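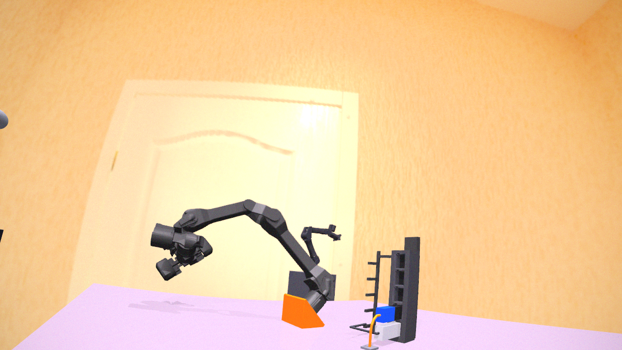
Air cargo start-up carrier Uvdale says it will double its weekly freighter rotations by January, but forwarders who buy space on its main lanes are not yet convinced the freight is there to fill them.

The carrier, which leases all of its aircraft, told customers in a letter this month that it would go from 33 weekly departures to 70 across its network. Most of the new flying would go through its hub at Ilemel, with a smaller share routed by way of Ojo.

The letter describes demand as "robust and broadening." It gives no load factors, no yield figures and no list of customers who have signed up for the extra space.

Kacper Kurek, who runs airfreight buying at the forwarder Cidotville, said he had read it twice looking for a number he could use.

"They tell me how many flights they want to run. Fine, anyone can file a schedule," he said. "What I want to know is how full the ones they have now are going out, and my own people at the airport tell me there is room on nearly all of them. I was offered space at two days' notice last week, in what is supposed to be a busy stretch."

Cidotville moves general cargo, spare parts and some perishables on Uvdale flights. Kurek said the rates he is being quoted on the outbound leg have slipped three times since the spring, and that the return leg is being sold at whatever it will fetch.

"If the market was as strong as the letter says, I would be paying more," he said. "I am paying less."

Uvdale sees it differently. Salamatu Shehu, the carrier's commercial director, said softer spot rates were a poor guide to the health of the business and that a growing part of its capacity was now sold under longer agreements.

"The spot market moves around and people read too much into it," Shehu said. "Our contract customers have asked us for more frequency, and frequency is what they are getting. A daily flight is worth more to a shipper than three flights a week, even if the daily flight is not full on every rotation."

Asked how much of the new capacity had been committed under such contracts, Shehu said the company did not break that out. Asked whether it was more than half, she said talks with several customers were "well advanced."

The phrase will be familiar to anyone who followed Uvdale's last expansion. Two years ago the carrier announced a second hub and said talks with anchor customers were well advanced there too. The hub opened with 11 fewer weekly flights than planned and was folded back into Ilemel before its first anniversary. Shehu, who joined after that decision was made, said the earlier plan had been hit by a late aircraft delivery and a change in customs hours, and that neither problem applied this time.

There is also the question of aircraft. Uvdale would need more of them, or would have to work the ones it has a good deal harder. The letter refers to "additional lift from leasing partners" without naming the partners or the type. Shehu said two aircraft had been secured and others were under discussion. She declined to say when the two would arrive, or whether they came with crews.

Crews may be the tighter limit. The company has advertised for pilots since early summer and says it has filled 32 posts. It has not said how many it needs. Two forwarders who use the carrier, and who asked not to be named because they are in the middle of rate talks, said flights had been delayed or combined in recent weeks with crew shortages given as the reason. Uvdale said its on-time record was in line with its targets. It does not publish the targets.

On the ground, the picture at Ilemel is mixed. The airport says its cargo shed can handle the extra tonnage, and points to a new build-up area and longer opening hours for the truck docks. Handling staff have been hired, it says, and the total on the cargo side is now 267, including part-time workers. Forwarders say the hours are welcome but that the wait for a dock in the early evening is still too long, and that two freighters on the ramp together already stretch the loading crews.

Kurek said his drivers had waited about three hours on a bad night. "Now put twice the flights through the same doors," he said. "I would like to see how that works before I move any more freight over."

The airport said the new dock system would be running well ahead of the schedule change. An earlier version of the system was due last winter and was pushed back.

The part of the plan that may hold up best is Ojo. The station handles fewer flights, but forwarders say its export traffic is steadier, with fresh produce going out most of the year and little competition from passenger belly space. Uvdale has held its rates there while cutting them elsewhere. Even so, only a handful of the added departures are down to stop at Ojo in the draft schedule sent to customers, and most of those land in the middle of the night, when the cold room is closed.

Shehu said the timings were provisional and that the carrier was talking to the station about longer cold room hours. The station's operator said it had received a request and was looking at the cost.

Rival carriers on the main lanes have so far said little. One sales manager at a competing airline said it had no plans to match the added flights and expected at least a third of them to be gone by spring. That is what a competitor would say, of course, but the airline has not cut its own rates in response either, which suggests it is not too worried about losing customers.

Some shippers may do well out of it in the short run. If Uvdale does put the flights on, the space will have to be sold, and buyers with freight to move at the start of the year could find themselves in a strong position. Kurek said he would happily take cheap space, but would not sign a 12-month deal on the back of it. His company has asked for the right to walk away if the number of flights drops below an agreed level. Uvdale has not replied to that request, he said.

Shehu said the carrier did not comment on individual negotiations. She said a full schedule, with aircraft types and cutoff times, would be sent to customers once slots had been confirmed.

Slot requests for the added flights at Ilemel have been filed, the airport said. The requests for Ojo had not arrived as of this afternoon.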